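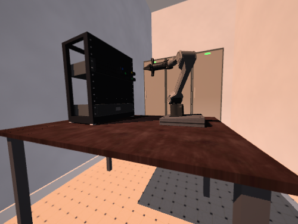 Re: [cell-planning] Arm budget, second pass

Hi all, sorry for the slow answer, I was stuck on the Grutel paperwork until 8 last night!

> Do we really need to order the Prullska arm before October?
> Allwood can hold the price on the rack, but I'd like to see
> the layout in simulation first.

I'd say no, let's wait. In the sim I've got the arm and the rack cabinet on one table (it's cozy), and I want to try a few more base positions before we buy mounting plates.

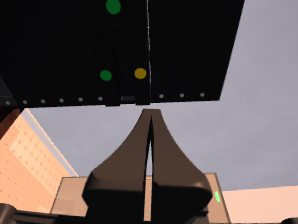
Money-wise, the plates are $164 each and we'd want 2, plus $76 for shipping if they come from Ondieki. Not scary, but I hate drilling a table twice. The gripper is the big line, so can somebody get me a fresh quote with spare fingers included? I'll update the spreadsheet once that's in.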